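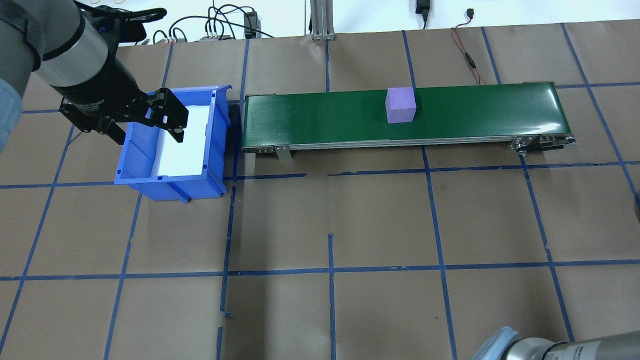 *Blue bin, green belt, one foam cube*

**Notes, 13th May, "Can it do the chores yet?"**

Hi everyone, thanks for staying after lunch! (Wait for the door to shut. Water's on the left.)

So my sister-in-law asked me in March when she can buy something that puts her kids' toys away, and I gave her a terrible answer. I mumbled about grasp planning until she went off to find cake. Tonight's talk is the answer I should have given her.

Short version: some of it, on a good day, if you let me choose the toys.

- Say who I am, keep it to one line
- Show of hands: who's worked a packing line? Who has a robot vacuum they've had to rescue?

Moving a block between a belt and a bin is about the dullest job on a shop floor. I did it for a summer at Kaewsai, with boxes of hinges, and by the second day I could do it while arguing about baseball. That's the bar! A bored nineteen-year-old who isn't looking. 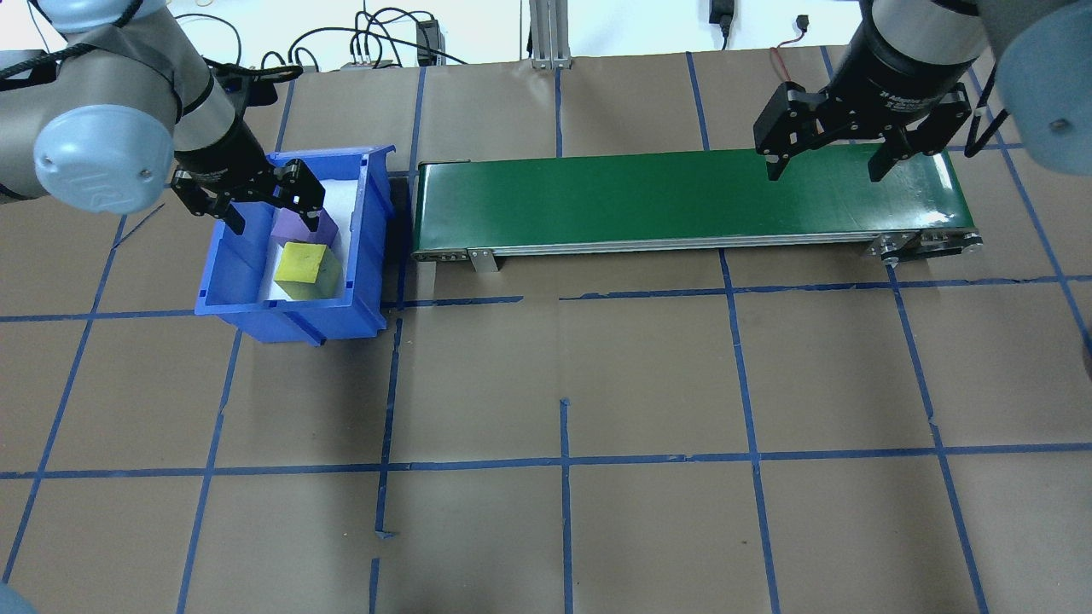

And the bored nineteen-year-old has two hands, which I really want to dwell on. One hand holds the bag open, the other stuffs it. Give a machine two arms and you've doubled what it can reach, sure, but now they have to stay out of each other's way, and somebody has to decide which one goes first. (Do the elbow thing here. Don't hit the mic again.)

Numbers slide, go slowly:

- 104 tries on our own belt job at Pollow
- 78 went through with no help from me
- the rest I had to step in on, mostly bad grabs

People either gasp or shrug at that. If you run a shop, it's a shrug, and I get it. You'd need something like 3000 in a row before you'd leave it alone overnight.

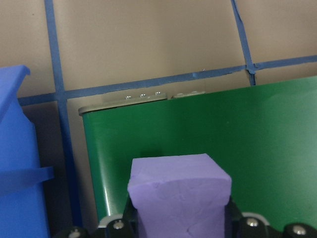
Soft stuff is where I get cheerful, though. Foam forgives you. You can come in a little crooked and still get away with it, and a sock is foam's evil cousin: just as squishy, no shape at all. Wine glasses are the other way around, lovely clear shape and zero forgiveness. So when a company like Zirance tells you they do "household objects," ask which ones. Ask to bring your own!

(If running late, skip the Kesora dishwasher story. It's a good story, but it's 2 minutes.)

Then the big question, would I put one in my own kitchen? Not this year. In a stockroom with tidy bins and somebody nearby, yes, I'd try it tomorrow.

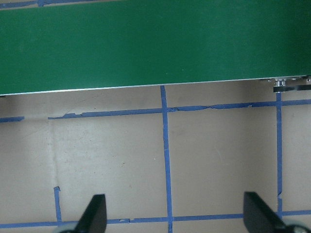

Kasun Wickramasinghe read these notes and wrote back that I'm too hard on it, that his stockroom would happily take 78 out of 104 on a night shift when there's no one to hire, and could I please stop picking on socks. Read that out, then open it up for questions.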